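Stultau renueva el cableado de su célula de dos brazos en Dadari

El taller de Stultau en Dadari ha vuelto a poner en servicio su célula de dos brazos robóticos tras una revisión que obligó a cambiar el tramo de cable de una de las muñecas. El equipo, que se emplea para guardar material de oficina en cajas de cartón, acumulaba 3.000 horas de trabajo.

La avería se detectó en junio, cuando uno de los brazos empezó a perder la comunicación con los servos de la muñeca al extenderse del todo. Tien-fu Yau, técnico de mantenimiento, localizó el fallo en un conector fatigado por el roce. El nuevo cable, suministrado por Zomance, mide 87 centímetros y deja más holgura en el giro. 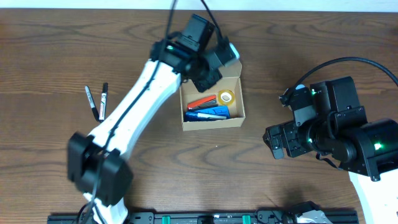
Después del cambio se recalibraron las dos pinzas y se repitió la prueba de carga con grapadora, cinta adhesiva y rotuladores. La célula completó 800 ciclos sin interrupciones, según el parte del taller.

«El cable trabajaba demasiado tenso y lo veníamos arrastrando desde el montaje», explicó Kwan-ho Cheung, responsable de la instalación. La reparación costó 61 euros en piezas. A partir de ahora los conectores se revisarán cada mes y el apriete de los soportes, cada trimestre. La empresa aplicará el mismo calendario a la célula que tiene en Kan.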